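Rarnska (album)

Rarnska is a studio album by the chamber quartet Golo, released by the label Ateş on May 6, 2018. It contains nine pieces for violin, cello, hammered dulcimer and frame drum. All but one are instrumental. The album takes its title from the long piece that closes it.

The music combines the slow, repeating patterns of minimalism with tunings and drones found in several folk traditions. Golo had worked mainly from written scores on its earlier recordings. On Rarnska the scores fix the order of events and the pitches available, and leave the number of repeats to the players.

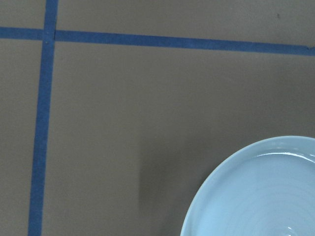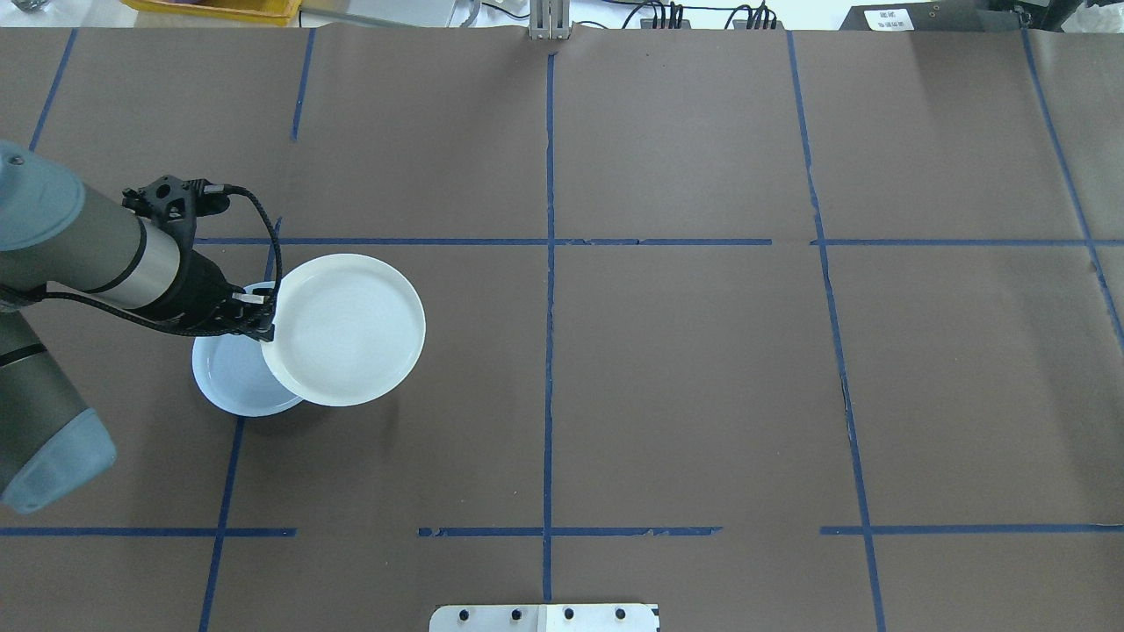
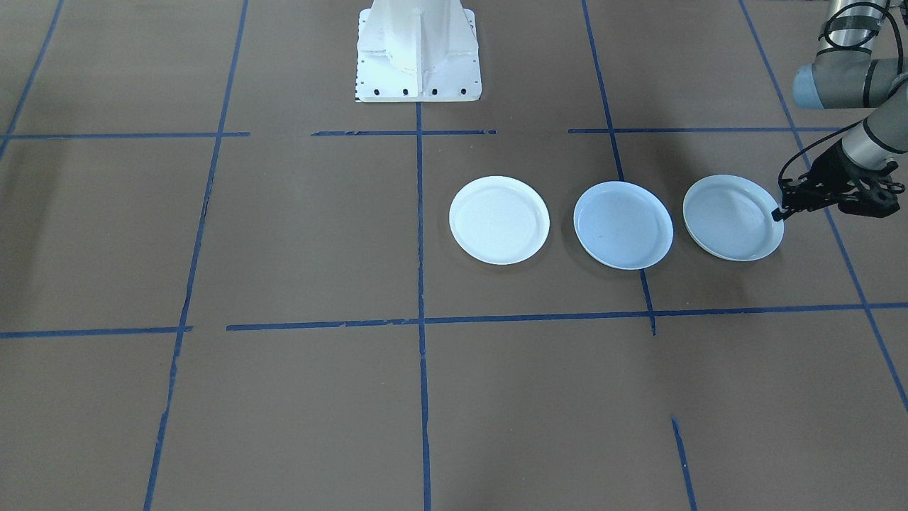 Blue tape on a brown surface

Background

Golo formed as a string trio and played a mostly contemporary repertoire. The hammered dulcimer was added first as a guest part, then became a permanent part of the group when the viola chair was dropped. The present layout of four players, with frame drum in place of a second bowed part, dates from the concerts that came before the album.

The change had practical effects on the writing. Without a viola there was a gap between the violin and the upper range of the cello, and the early arrangements filled it with double stops on the cello. In later arrangements the gap was given to the dulcimer, whose long decay carries notes across the rests in the bowed parts. Most of the pieces on Rarnska were drafted with this division already in place. "Lower Field" is older and was rescored from a trio version; the cello part still contains the double stops.

A first set of drafts was played in concert and then largely discarded. Two passages survive from it: the opening pattern of "Salt Road" and the pizzicato figure that ends "Second Lamp."

Music

Form

Most of the pieces are built from short cells, each a few notes long, which are repeated and changed one note at a time. A player moves to the next cell on a cue, usually given by the frame drum. The cue is a dry stroke at the rim, which can be heard clearly on the recording and was not edited out.

"Ninefold" is the strictest piece in this respect. The violin and cello play the same cell at slightly different lengths, so that the parts drift apart and meet again. The dulcimer marks each meeting with a single low note. The piece ends at the last meeting with no closing passage.

"Open Gate" and "The Weir" have no regular pulse. Both begin with a drone on the open strings of the cello, and the violin line above it is written without bar lines. The notation gives pitches and a general outline of which notes are long and which are short. Ornaments are left to the player.

The title piece joins the two methods. It opens without pulse, settles into repeated cells after the entry of the drum, and returns to the drone at the end. The return is a tone lower than the opening, which requires the cellist to retune the lowest string during the piece. The retuning is done in a passage for dulcimer and drum alone.

Tempo and meter

The fastest piece is "Millrace," marked at 184 beats per minute and written in groups of uneven length. The drum part states the groups with low strokes at the center of the skin and fills the remaining beats with finger strokes near the edge. The violin does not follow the groups for most of the piece. It plays a longer pattern that crosses them and lines up with the drum only at section breaks.

Elsewhere the tempos are slow to moderate. Several scores carry no metronome mark and instead give a length for the whole section.

Tuning

The dulcimer was retuned for the album so that its thirds are pure against the open strings of the cello. Equal temperament is used only in "Lower Field," where the older trio version was kept as it stood. The change of tuning between "Lower Field" and the piece that follows was one reason for placing "Lower Field" at the end of the first side of the vinyl edition, where the break gives some separation.

The bowed instruments adjust to the dulcimer throughout. In "Salt Road" the violin plays one scale degree at two different heights, a higher form when the line rises and a lower form when it falls. The dulcimer has a separate string course for each. The lower form is a little flatter than the nearest note on a piano and is heard most plainly in the closing bars, where it is held against the drone.

The violin is strung with gut on the lower strings. The cello uses steel strings except in the title piece, for which a slacker set was fitted to allow the retuning.

Recording

The album was recorded in October in a disused chapel at Stuluscombe. The building has a stone floor and a timber roof, and its natural reverberation is longer at low frequencies than at high ones. The frame drum caused some difficulty for this reason. In the first takes its low strokes masked the cello, and the drum was moved off the stone floor onto a carpeted platform near the side wall.

The players sat in an arc with the dulcimer at the center. A main stereo pair was placed in front of the arc at a little above head height, with a close microphone on each instrument and a further pair at the back of the building. The close microphones were used sparingly in the mix, except on the dulcimer, where the attack of the hammers was found to be too soft at a distance. Felt-covered hammers were used for "Open Gate" and "The Weir," and bare wooden ones elsewhere.

Each piece was recorded in complete takes. Edits were made between takes of the same piece, generally at rests, and no parts were added later. The single exception is "Evening Count," the only track with voices. The four players sing a held chord under the dulcimer line, and the chord was recorded separately, after the instrumental take, from the same seats.

A short sound of rain on the roof is present at the start of "The Weir." The mixing notes printed in the booklet list it as deliberate — the take was kept for the violin part, and the rain could not be removed without affecting the drone.

Track listing

The order below is that of the compact disc and download editions. The vinyl edition has the same order and is divided after "Lower Field."

1. Open Gate
2. Salt Road
3. Ninefold
4. Second Lamp
5. Lower Field
6. The Weir
7. Millrace
8. Evening Count
9. Rarnska

Release

Ateş issued the album on compact disc, on vinyl and as a download. The compact disc comes in a card sleeve with a booklet giving the tuning of the dulcimer as a table of ratios and reproducing one page of the score of "Ninefold." The vinyl edition carries the same table on the inner sleeve and omits the score page.

A small additional pressing of 100 copies, on heavier vinyl, was sold at concerts. It differs from the standard pressing in the mastering of the second side, which was cut at a lower level to make room for the low drum strokes in "Millrace." Copies can be told apart by the matrix text in the run-out groove. The label did not repeat this pressing.

No single was taken from the album. An edited version of "Salt Road," with the opening drone shortened, was made for radio and later appeared on a label sampler.

Reception

Reviews were mainly favorable and appeared for the most part in specialist outlets. Writers on new music gave most attention to the tuning and to the blend of dulcimer and gut-strung violin. Reviewers from the folk press were more divided. Some regarded the drone pieces as the strongest on the record, while others found the violin ornaments too even and too close to concert practice.

The length of the title piece was a common subject of comment, as was the placing of "Millrace" directly before "Evening Count." One review objected to the audible rim cues and described them as rehearsal marks left in by mistake. The sound of the recording was generally praised, with some reservations about the level of the drum on the standard vinyl edition.

Performance

The album was played complete in a short series of concerts after its release. The order was changed for these: "Lower Field" was moved to the beginning, so that the dulcimer could be exchanged afterward for a second instrument already in the pure tuning. Later programs usually included only "Salt Road," "Millrace" and the title piece.

In concert the number of repeats varies widely. Performances of "Ninefold" have been noticeably longer than the recorded version, in which the cell lengths were set to bring the parts together sooner. "Evening Count" is performed with the sung chord where the hall allows it and is otherwise left out — the chord has to be quiet enough not to cover the dulcimer, and it does not carry well in dry rooms.

The scores of all the pieces except "Second Lamp" are available for hire from the label. The hire parts include a tuning chart for a standard chromatic dulcimer. Players using a smaller instrument are advised to leave out the lowest course and to give its notes to the cello.

Instrumentation

Violin, voice
Cello, voice
Hammered dulcimer, voice
Frame drum, voice

Voices are heard on "Evening Count" only. The frame drum is silent in "Open Gate."

See also

Drone (music)
Hammered dulcimer
Just intonation
Minimal music
Scordatura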